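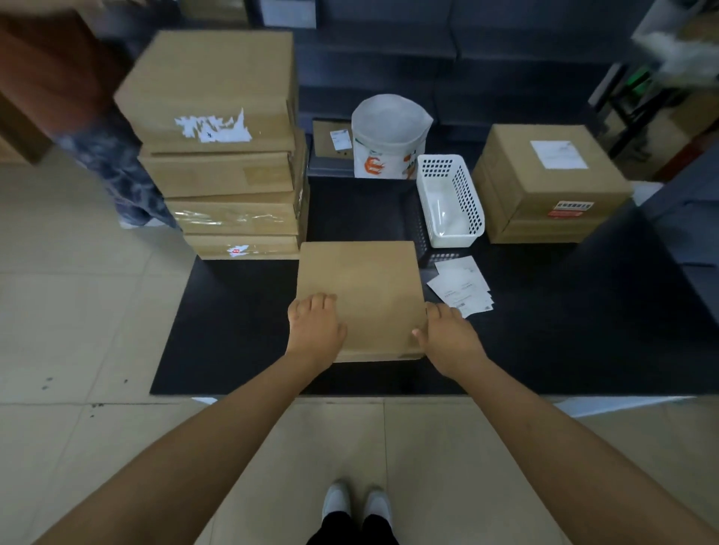

Figure 2. Used shipping cartons, stacked beside a flat box on a black mat.

4.2 What people mean when they say they reuse a box

The Povberg survey asked 2,992 households whether they "usually reuse" cardboard packaging, and most said yes. That result has since been repeated in planning documents as if it measured behavior. We doubt that it does. The question sets no time limit and does not say what counts as a use. A carton that sits in a hallway for a year with old cables in it can be reported as reused, and so can one that carried a single return parcel before going out with the paper.

The follow-up in Fumholm was meant to settle the matter. It covered 200 of the same households and asked them to keep a box diary between two home visits. Diaries are better than recall, but these ones were filled in by people who knew what the study hoped to find. Duangkaew raised this in her review of the draft protocol, and her suggestion of a neutral cover sheet was not taken up. The diaries also recorded storage and reuse in the same column - a choice we find hard to defend. Once the entries are lumped together there is no way to pull them apart again.

Stacked cartons such as those in Figure 2 show the difficulty well enough. A torn label tells a coder that something was once stuck to the box. It does not tell a coder how many trips the box has made. The Hämmerli scale, which scores wear from labels, tape and crushed corners, treats each layer of tape as a sign of one more journey. We know of no test of that assumption. Many senders tape a weak seam twice on the first trip, and some parcels are opened at a depot and sealed again.

Supporters of the scale reply that such errors cancel out over a large sample. They might, if the errors ran in both directions. Every mistake we have listed pushes the score up, and a larger sample will only give a more exact version of the wrong number. We would accept a smaller study in which each box carried a serial number and was logged at every handover. Until one exists, we treat the published reuse rates as upper limits.

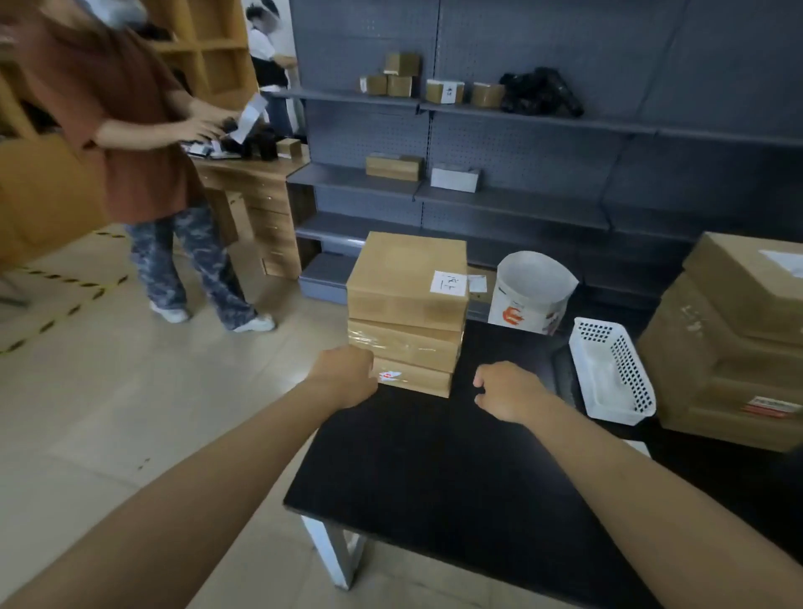
4.3 Consequences for the Kellano estimate

The Kellano estimate of avoided board production takes the Povberg rate at face value and multiplies it by average carton weight. It further assumes that every reused box replaces a new one. A household that keeps spare boxes in a closet may have bought no boxes to begin with, in which case nothing was avoided. We therefore leave the estimate out of the comparison in the next section.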